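Good practice in robot handling of tableware has, until now, been left largely to the people who happen to be running the bench. Each site writes its own sheet of instructions, pins it to a wall and changes it when something breaks. The Edero working group on shared handling rules takes the view that this is no longer good enough, and that a short common rule should be adopted by every site that takes part in the Shiferaw programme.

The draft rule runs to 4 pages. It has been criticised for being too short by those who wanted limits on speed and grip force written into it, and for being too long by those who would prefer to have no rule at all. We believe its length is right. A rule that a new member of staff can read before the first shift will be followed more often than a manual kept in a cupboard.

Its first part deals with the state of the table before a run begins. Chopsticks are to be laid in their tray in pairs, spoons are to be placed where the gripper can reach them, and any other object left on the table must be entered in the run sheet, whether or not it has a part in the task.

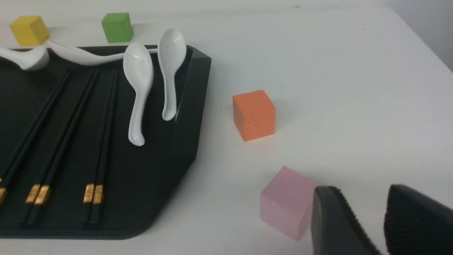 The last of these points has caused the most argument. Several sites hold that objects outside the task are of no interest, and that recording them wastes time. We cannot agree. When the Jutik site reviewed its own sheets for the spring, it found 1003 runs on file, of which 177 could not be compared with the others owing to missing notes on what else had been on the table. Those runs had been paid for, staffed and stored. A line of writing at the start of each would have saved them.

The second part concerns handling itself. The draft asks that glazed ceramic be treated as breakable at all times, that an operator be within reach of the stop button whenever a gripper is closed on such an item, and that no item be released above the rim of its tray. Lacquered items are to be checked for scratches at the close of each day. It also sets out how a failed grasp is to be recorded. At present one site counts a spoon that slips and is caught again as a success, while another counts it as a failure, and the two sets of results are then printed side by side as if they meant the same thing. The draft settles the matter plainly: a slip is a slip, and is entered as one, whatever follows.

We accept that this will make some results look worse for a time. Sites which have reported high rates of success may see them fall, and their managers will have to account for it. That discomfort should be borne once, early, and by everyone together.

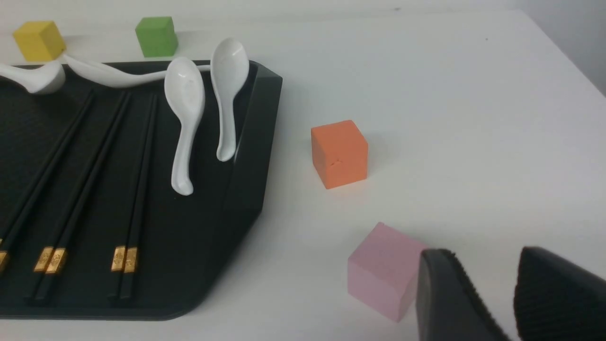

Skunico, in its written reply to the draft, objected that a single rule for all tableware treats a spoon and a chopstick as though they posed the same problem, and that a site working with one kind of item would be held to checks designed for another. It asked that the second part be divided by type of item and that each site be bound only by the sections it needs.

There is force in this. The group has no wish to see staff ticking boxes for ceramic on a day when no ceramic is in use. A division by type would, however, bring back the very difference between sites that the rule was meant to remove, and items are seldom handled one type at a time. Our proposal is that the checks stay in one list, and that a check which does not apply be marked as such and signed. The signature takes a moment and leaves a record that the question was asked.

The third part covers the containers and other larger objects that share the table with the items being handled. It has drawn little comment so far, and we would urge sites to read it again with more care.

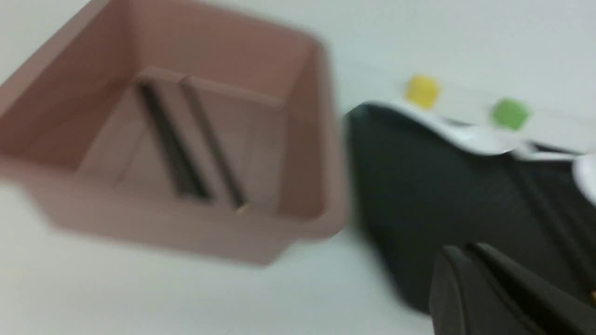

Under the draft, bins and trays must keep the same position for the whole of a run series, and any change must be noted with the time at which it was made. Where the arm passes over or beside a container, the clearance is to be measured at the start of the day and again after any change. Sites may choose their own method of fixing containers in place, provided that it can be described in a sentence and repeated by another person.

Two matters remain open. The first is who should inspect. The group favours visits between sites, with each site visited 2 times a year by staff from another. The second is what should happen when a site falls short. We do not favour penalties in the first year, but we do think that results from a site which has not returned its sheets should be left out of the shared figures until it does so.

Written replies on both matters may be sent to the Edero office until the end of May. The revised draft will then go to all sites in the Shiferaw programme for a vote, with the signed checks in the second part put as a separate item.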